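# The return of the back-garden fete game

The village of Lotora has 583 residents and one playing field, and for most of the year the field is used by dog walkers. In March the parish put out a notice asking for ideas for the summer fete, with one condition. Nothing was to be hired. The inflatable slide had taken most of the takings the year before, and then it rained.

What came back was a list of old games. Hoopla, skittles, beat the clock, guess the weight of the cake, and a tossing game known locally as Jokska, which older people remembered from the school yard. It had last been played at the fete 28 years ago.

The rules are short. Players stand behind a rope and throw underarm at a basket set on a table. A ball that bounces out scores nothing. A ball that stays in scores one, and three in a row wins a jar of something. Children under seven may stand in front of the rope.

Arguments about the rules took longer than the rules. In Aketti, two miles down the road, they throw from a kneeling position and use beanbags. Lotora regards this as a different game.

The stall charged 50p for three throws and took £94, more than the tombola. The plant stall, run with seedlings from Ofori Nursery, took £65 and sold out of tomatoes before noon.

Depth matters more than width. A shallow basket throws the ball straight back out, and a light one slides across the table when it is hit. The stall tried a washing-up bowl first and gave it up after the morning session.

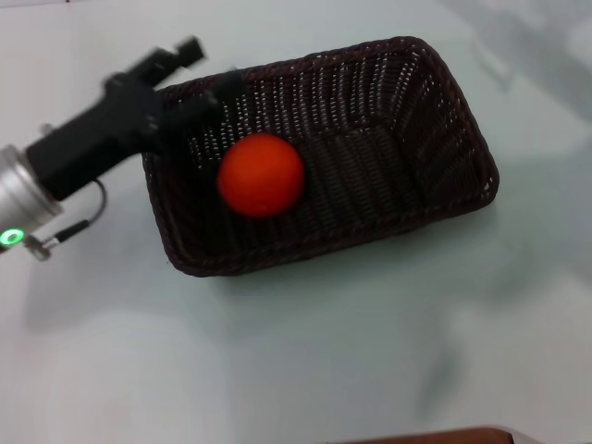 ## Setting up your own

Use a steady table at waist height and put it on level ground. Mark the throwing line with rope or flour, three paces back for adults. Have at least six balls, as some will go under the hedge.

Put the prices on a board that can be read from the gate. Keep a float of small change, and bring more 50p pieces than you think you need.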